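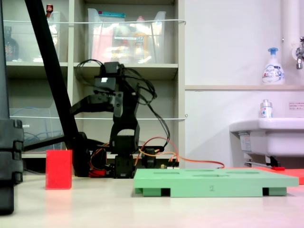
车间上了自动化，原来手工做的人干什么去了？

留在组里的改做上料、复核和示教，每班多了一份停机记录要写，另有两个人调去了成品仓。工资单上的岗位名还没改。

上面这一问一答是我抄在本子头上的。下午人事发下来一张表，第一栏就是这个问题，让每个人写两行，我写了，觉得写得还算实在，就照样留在这里。下面是今天的事。

七月，早上六点四十到厂。Brondport这边下过雨，车棚漏的那个地方又积了水，我把车停到里面一排。换衣服，洗手，签到。签到现在在屏幕上签，进Jolludar，点自己的工号，它会把今天的任务单弹出来。以前是组长拿着夹板站在门口念，谁去几号台，谁配什么料，一分钟念完，有什么不合适的当场就说了。现在单子先出来，有不合适的要去找组长，组长再进系统改，改完要等它重新排一遍。今天我的单子是上午示教桌，下午Du线复核。

交班本上夜班写了三条停机。两条是吸嘴掉料，一条写的是“不明”。我不喜欢“不明”两个字，写的人走了，接的人没法查。组长说过，至少把停的时候臂在哪个位置写上。夜班的人不是懒，他一个人看两台，一台停了去弄，另一台也停了，回来什么都不记得了。这个我理解，我上个月顶夜班的时候也写过“不明”。

上午在示教桌。就是靠水池的那张，小的黑臂装在浅色桌面上，旁边是那块绿的板，板面上五个浅槽，正面印着一个2。每次新料要上Du线，先在小臂上把动作走一遍，位置差不多了再搬到大的上面去。我坐在那里一上午，主要做的事就是把臂带过去，记一个点，带回来，再记一个点。手上没有多少力气活，可是眼睛很累，到十点钟脖子就硬了。以前配料站着，一天走很多路，累的是脚。现在换成脖子。

今天的料是Nernunel新来的一种垫块，比上一种短。照着上一种的高度下去，夹不住，往上滑。我把下降的点往下调了一点，调过了，碰到槽底，臂自己停了。再往上调。来回调到第几次我没记，反正记录里都有，Jolludar每存一次点就有一行。这也是一个变化，以前我试一个手法，试十次二十次，谁也不知道，试好了就是好了。现在试了多少次、隔了多久、中间有没有空着，都在里面。组长说没人看那个。我相信他不看，不过东西在那里，我坐着的时候还是会想到。中间去倒水，回来看到记录里空了一截，心里会算一下自己去了多久。

带我示教的师傅原来是修冲床的，对臂没有什么特别的兴趣，他的办法很土，先用手把料放一遍，放慢，看自己的手腕是怎么转的，再让臂照着来。我学他的办法。今天发现我放这种料的时候，最后会用食指在后面推一下，把它推到槽的那一头贴紧。做了这么多年，我自己不知道有这一下。臂没有这一下，放下去就松开，所以料在槽里是歪的。后来加了一个点，松开以后夹爪合上，再往前推一小段。加了以后好多了。师傅看了说，这个点要写备注，不然下一个人以为是多余的，删掉。我写了：“推料到位，勿删。”

说到备注，我想把这件事记清楚一点。我们组里手最快的是一位老大姐，配料配了很多年，调去成品仓的两个人里有她。她走之前，厂里让她录手法，录了一个下午，她配一件，工艺员问一句，为什么先拿这个，为什么这个要翻过来。她多数答不上来，说就是顺手。工艺员写了很多页，我后来看过，里面有的是对的，有的写反了。比如翻面那一条，工艺员写的是检查背面毛刺，其实她翻过来是因为那一种料正面滑，反面好拿。臂照着毛刺那一条做，每一件都翻，翻了也不看，白白多一个动作。这个动作现在还在程序里，我提过一次，回复是“下个版本处理”。上上个月提的。

她在成品仓做贴标，坐着，有空调。中午吃饭碰到，我问她怎么样，她说轻松是轻松，时间过得慢。她问我那边还翻不翻，我说还翻。她笑了一下，接着吃饭。她打的是茄子和豆腐，我打的是土豆。今天的土豆没熟透。

另外调过去的一个是年轻的，他自己要求去的，因为仓库白班多，家里小孩刚上幼儿园，下午要接。所以两个人调走，一个是愿意的，一个说不上。人事那张表上写的是“两人均已完成转岗”。也没有写错。

下午一点开始在Du线复核。复核的台在线尾，料盘一盘一盘过来，看放没放齐、有没有歪、有没有混料，看完按一下绿键，有问题按黄键，盘子会拐到旁边去。单子上写今天这批是3383件。以前手工的时候，一个人一个班定额是358件，做得快的会多一些，做得慢的加一会儿班也能做完。这个数字挂在墙上很久，纸都黄了，上个月盘点的时候才揭下来，墙上留了一块颜色浅的方印子。现在没有个人定额了，只有线的产量。线停了，大家一起少；线不停，大家一起多。我一开始觉得这样好，不用跟旁边的人比。过了一阵子，发现也有别的地方不好。以前今天状态好，早早做完，后面就松一点，可以擦擦台子，说说话。现在盘子按它自己的速度来，状态好也是这么多，状态不好也是这么多，上一趟厕所要先叫人顶。

顶人的事组里自己排了一个办法，没有写进系统。每个钟头，上料的那个过来顶复核的五分钟，复核的再去顶示教桌的。示教桌其实不用顶，可以自己停，不过这样轮一圈，大家都动一动。Jolludar里看不到这个，里面显示的是我一下午都在复核台上。有一次系统因为上料的人离开超过时间报了警，组长来看了一眼，知道是轮着的，就把报警时间改长了。他没有多说，我们也没有多说。

两点半的时候有一盘混料。五个槽里有一个放的是上一种长的垫块，多出来一截，一眼能看到。按了黄键。去查，是上料的时候料仓底下没有清干净，剩了旧料。这个要是手工做，拿到手里就知道不对，当时就扔一边了，不会放进去。臂不知道，长的短的它都夹。照规定，发现混料要往回查，于是前面过去的盘子全拉回来看了一遍，没有第二件。查的时候线停着，大家都站在那里翻盘子，跟以前一样，几个人围着一张桌，话也多起来了。上料的同事有点不好意思，说料仓她是清过的，用刷子刷了，角上看不到。我去看了，那个角确实看不到，要拿手电弯着腰照。组长让她写一条改善建议，在料仓角上开个口子，或者装个斜板。她说她不会画图，组长说不用画，拿手机拍一张，用嘴说给他听，他来写。

我想了一下，人跟以前比，手里的料少了，出了错以后要做的事多了。以前错是一件一件错，当时改掉，没有痕迹。现在错得少，可是一错就是一件事情，要停，要查，要写，要签。今天这一件，从按黄键到重新开线，四张单子。写单子的时间比查料长。

三点多工艺员从办公室下来，带了一个新的设定，说是把复核台的节拍调快一点，试半个小时。试之前问了我一句行不行，我说试试看。头十分钟行，后面眼睛跟不上，我是按了绿键以后才觉得刚才那盘没看清，盘子已经过去了。我跟他说了，叫后面的人把那盘拦下来再看，是好的。他把节拍调回去了，记在本子上。他问我，如果用相机看呢，人只看相机挑出来的。我说那也行，不过歪的那种，相机不知道多歪算歪，我们也是摸着来的，稍微歪一点，到装配那边自己会落下去，太歪就卡。他让我把“稍微”和“太”写成数字。我说我回去量一下。这个事今天没做，明天要带卡尺过去。

写成数字这件事，最近常常碰到。什么都要写成数字，多高，多歪，多久，多大劲。我不反对，写出来新来的人学得快，不用像我当年那样看师傅脸色，放错了他咳一声，放对了他也不说话。有两个新来的小姑娘，来了不久就能单独看线，以前至少要跟上半年。只是她们没有拿过料，出了混料，她们要对着图看，我不用看图。今天混料那会儿我让她们一人拿一个长的、一个短的，闭上眼睛掂一掂。她们觉得好玩，掂了好一会儿。以后应该给新人留点时间，专门拿拿料。这条我准备写到建议里去，不知道归哪一栏，建议表上的栏目是安全、质量、效率、其他，大概写到其他。

四点收尾。打扫，清料仓，今天清得比平时仔细，拿手电照了那个角。吸嘴擦了，有一个边上裂了一点，报了备件，备件系统说没有库存，要等。先拿胶圈垫着用。这种裂了的吸嘴大概就是夜班掉料的原因，我在交班本上夜班那两条掉料后面补了一句，叫他们今晚留意这一个。至于“不明”那一条，我翻了记录，停的时候臂在取料位上方，还没下去，时间是凌晨三点多，前后都没有报警。我把位置抄上了，原因还是空着。

回示教桌又看了一眼上午存的点，存成正式的，名字照规矩，料号加日期加工号。以前手艺这个东西没有名字，现在带着我的工号存在里面。师傅看见了，说等我哪天走了，这个还在。我说那你教我的那部分要不要也写上你的工号，他说不用，麻烦。

收工前组长开了个短会，站着开的。讲了三件事：下个月Du线要加一班，愿意上中班的去他那里报名，中班有补贴；停机记录要写位置，不要写“不明”；水池边上洗手液用完了自己去领，不要用完了放着。有人问加班以后人从哪里来，成品仓的两个会不会调回来。组长说他提了，还没有答复。又有人问岗位名什么时候改，改了以后工资怎么算，是按操作工还是按设备员。他说这个也还没有答复，他会再去问，问到了在群里说。大家没有再问，散了。

我觉得这一条其实是大家最关心的。做的事已经不一样了，示教要学，记录要写，出了事要查原因，操作工的岗位说明里一条都没有。做得好不好，考核表上还是“产量”“出勤”“卫生”。今天上午我把一个动作调好，下午线上一直在用，考核表上这一格不知道填什么，我空着。上个月也空着，被退回来一次，说不能有空格，我就填了个“正常”。

晚上回家做了面，吃完把工艺员要的那个“稍微歪”想了想，拿了块橡皮和一个肥皂盒在桌上比。橡皮斜着放，推，看到什么角度会自己滑下去，什么角度卡在边上。比划了一会儿，觉得跟料盘差太多，没有用，收起来了。孩子问我在干什么，我说工作。他说你的工作就是放橡皮。我说差不多。

中班的事跟家里商量了。补贴是有的，可是晚上十一点多才到家，孩子睡了，早上又要送。这个月先不报，下个月看情况。要是老大姐能调回来，她说过愿意上中班，家里没有小孩要管了。我明天中午问问她，顺便把翻面那个动作再提一次，这次我想直接在小臂上做一个不翻的，两个放在一起给工艺员看，看哪个快。上次只写了几句话，他可能没看懂我说的是哪一步。

明天要带的：卡尺，手电（厂里那个电池不行了），本子换一本，这本快写完了。还有把饭卡充一下，今天刷的时候只剩几块钱。

窗户外面又开始下雨，车棚里面那一排应该不漏。十点二十，睡了。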